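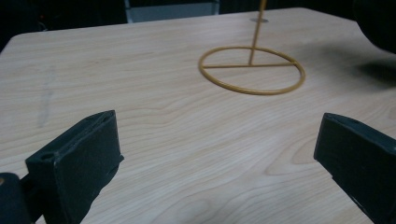 Anouk Boersma
Home maintenance writer and former pest control technician

6 min read

157 shares

How to Keep Mice Out of Your House Before Winter

I got a call from my neighbor Costel last week. He'd heard scratching behind the kitchen wall at two in the morning and wanted to know which poison to buy. I told him to put his wallet away and get a flashlight, and we spent the whole of Saturday crawling around the outside of his house instead (my knees are still not speaking to me).

Mice are looking for a warm place right now, and your house is a very nice one. You can set traps all winter long, and if the holes are still open you'll be setting them next winter too. So we're going to start with the holes.

What you'll need

A good flashlight, even in daylight
A pencil
Coarse steel wool or copper mesh
Exterior-grade sealant and a caulking gun
Hardware cloth with quarter-inch openings
Tin snips and heavy gloves
Painter's tape for marking spots
Snap traps

Copper mesh costs more than steel wool, but it won't rust and leave orange streaks down your siding. I use copper outside and steel wool indoors where it stays dry.

Step 1: Walk the outside

Start at the front door and go all the way around, slowly, looking at the bottom two feet of the wall. Take the pencil with you. If it slides into a gap, a young mouse can probably get in there too. Put a bit of painter's tape next to every gap you find and keep moving. Don't stop to fix anything yet! I always want to, and then I lose my place and miss half of one wall.

The spots I check twice are where pipes and cables go into the house, the corners of the garage door, the dryer vent, the joint where the siding meets the foundation, and the frames of the basement windows. On Costel's house the worst one was behind the air conditioner line. Somebody had drilled a hole big enough for three pipes and run one through it.

Look up as well. Mice climb rough brick easily, and a vine or an overhanging branch is a staircase. Cut branches back from the roof while you're out there.

Step 2: Now do the inside

Pull out the stove and the fridge if you can. Open the cabinet under every sink and shine your light at the place where the pipes come through the wall. You're looking for droppings (dark, pointed, the size of a grain of rice), greasy rub marks along baseboards, and shredded paper or insulation.
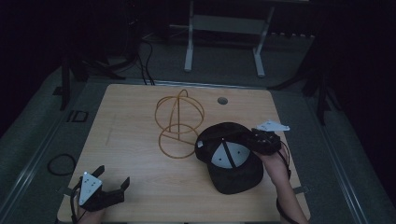 If you do find droppings, please don't sweep or vacuum them dry. Open a window, put on gloves, spray the whole area with disinfectant until it's soaked, wait as long as the label says, and wipe it up with paper towels. Bag the towels, tie the bag, and wash your hands even though you wore gloves.

Step 3: Fill the gaps

For small gaps, tear off a piece of mesh a good bit larger than the hole and push it in tight with a screwdriver. Then run sealant over the top so it can't be pulled out. Foam by itself won't do it. I've taken out foam that had a perfect little round tunnel chewed right through the middle.

For anything wider than your thumb, cut a patch of hardware cloth and screw it down over the opening. Leave vents able to breathe, please - and don't put a screen over a dryer vent, where lint will clog it. Get a proper vent cover with a flap and check that the flap closes.

Doors are easier. Turn off the lights inside on a sunny day and look along the bottom edge. If there's daylight, you need a new sweep or a new rubber seal.

Step 4: Catch the ones already in

Set snap traps against the wall with the baited end touching the baseboard. A smear of peanut butter is plenty. Use more traps than you think you need, and put them inside a box or behind an appliance if you have kids or pets. Check them every morning. Once you've gone two weeks with no catches and no fresh droppings, you can put most of them away. I leave one under the sink all year.

Step 5: Take away the snacks

Birdseed and dog food are the big ones. Move both into metal or heavy plastic bins with tight lids. Firewood goes away from the wall and up off the ground. And do the whole outside walk again in May, after the frost has had a few months to open up new cracks.

If you're still hearing noises after all of this, or you smell something you can't find, call a licensed company and ask them to show you the entry points before they quote you for anything.

3 comments

Related articles
What Is Chewing My Garage Door Seal?
Ants in the Dishwasher: Where They Come From
How to Store Birdseed Through the Winter
Luuk Van Wijk on Getting Wasps Out of a Shed Roof
Do Ultrasonic Plug-Ins Work? We Tried Them for 40 Nights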